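Bench-top servo arm: workshop tips

Filed under: Small machines / Servos and wiring

These notes cover a desk-sized arm made from bracket kits and hobby servos, with a two-fingered gripper. They assume the arm is assembled and a controller board is to hand. Ours came from the Hegarty kit list with a few brackets substituted, and most of what follows applies to any arm of similar layout.

Centre the servos before fitting the horns

Power each servo on its own and send it to mid-travel. Fit the horn only then, with the joint held where its middle position should be. A horn fitted one spline out leaves the joint short of travel on one side, and no amount of adjustment in software will give it back. Mark the horn and the case with a paint pen so that the position can be found again after a strip-down.

Tighten the horn screws in a cross pattern. Thread lock is fine on metal-to-metal screws. Keep it off plastic brackets, which it can craze.

Route the cables with the arm at full stretch

Move the arm by hand, unpowered, to the furthest position it will be asked to reach. Leave a loop at every joint and tie the cable to the middle of each link, never across a pivot. Then fold the arm up fully and check that none of the loops can be caught between brackets. Servo leads tolerate bending well but pull out of their plugs easily, so the last tie before each plug should take the strain.

Label both ends of every lead. Masking tape and a ballpoint will do.

Fix the base

A light arm tips when it reaches out quickly. Clamp the base to the bench or screw it to a board at least as long as the reach. Rubber feet stop it walking but do nothing against tipping.

Set the gripper height

Choose a soft or light object for the first trials. Bring the fingers down with the gripper open, stop short, and close the last gap in small steps. Write down the joint values at the height where the fingers sit either side of the object without pressing on the bench. Keep a second set of values 70 mm higher as the approach position, and always pass through it on the way in and out.

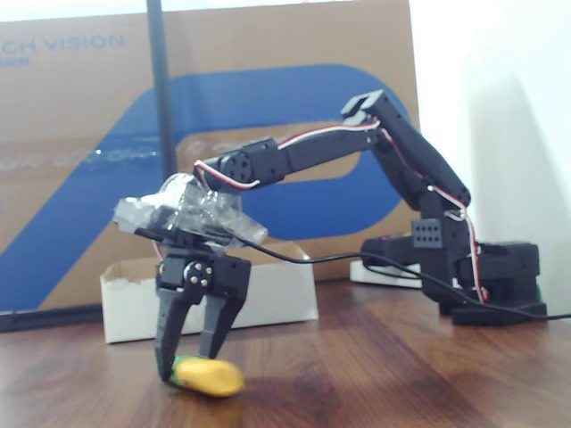 Can the gripper servo share a supply with the rest of the arm?

It can if the supply is rated for the stall current of every servo added together. With a smaller supply, put the gripper on its own regulator and join the grounds. A gripper that is holding something draws current the whole time, and the dip in voltage shows up as twitching in the shoulder and elbow.

Stop the gripper from cooking itself

Do not command the fingers fully closed on a solid object. Find the angle at which they first touch, add 3 degrees, and use that as the closed position. If the servo case is too hot to keep a fingertip on after five minutes of cycling, reduce the angle or let it rest between grips. Thin foam or heat-shrink sleeve on the fingertips gives more hold for less force.

Check the repeatability

Put a pencil cross on a strip of masking tape and send the arm to it from the left, then from the right. Note how far apart the two stopping points are. Our arm, on the Tadgate bench, settles within some 5 mm, nearly all of it from slack in the shoulder. Always approaching from the same side hides most of the error. A loose horn screw adds to it, so check those first.
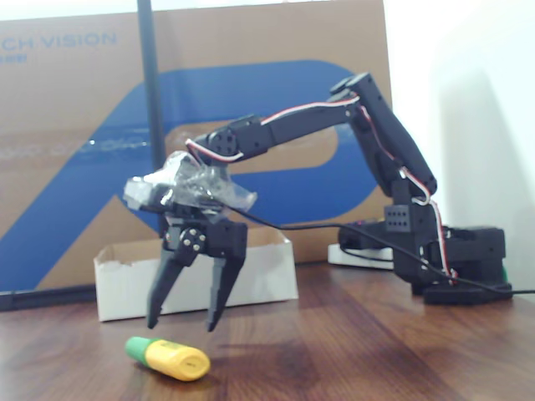

Repeat the test after any change of bracket, and again once the arm has been running long enough to warm up. Keep the tape strips in the notebook with the servo positions written beside them. The values drift as the gears bed in, and ours were redone in February after the elbow servo was swapped.

Slow the moves down

Break each large move into steps and add a short pause between them. The Jarkia controller has a speed setting for each channel, and 7 on its scale suits the shoulder. The elbow and wrist can run faster. On the Terusitz board the ramp has to be written into the program.

Before switching off, park the arm folded and low. The joints go slack when power is removed and an outstretched arm will drop onto the bench, usually gripper first.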